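News from the Grokinbridge Coarse Angling Club
2021-12-14

The winter league on the Chornovol water is now finished, and I would like to thank all members who came, also those who caught nothing. We had 12 pegs in use for the last match and the wind was from the east the whole morning, so the weights were small. The roach stayed close to the far reeds and did not want maggot. Bread punch was a little better. The bream did not show at all until after eleven o'clock.

The club has bought 581 young tench for the lower pond. They will go into the water in April, when it is warmer, and the pond will stay closed for 2 weeks after this. Please do not fish there in this time, even from the road side. The new sign will be on the gate.

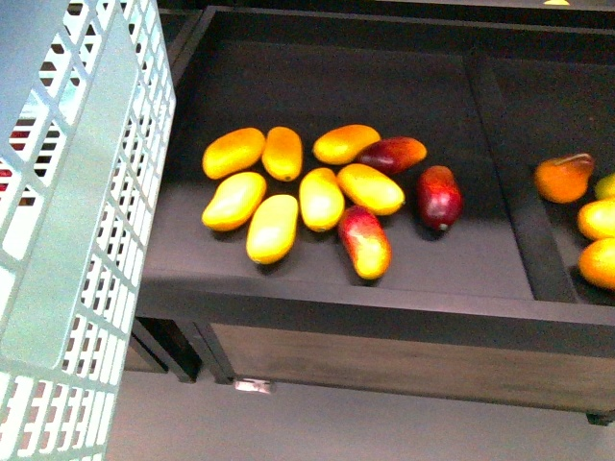

Toy mangoes in a dark tray with a divider.

Day tickets for next year are sold at the Baseo tackle shop, as before, and no longer at the petrol station. Season permits can be paid on the Vivby page or by cheque. We have now 166 paid members, and the list for the night permits is full. If you wish to give yours back, write to me before the new year, please.

One more thing, about keepnets. They must be dried completely before you bring them to our water, and this is checked at the car park. Two people were sent home in the autumn and they were not happy about it, but the rule is the same for everybody.

Yaryna Zakharchenko, match secretary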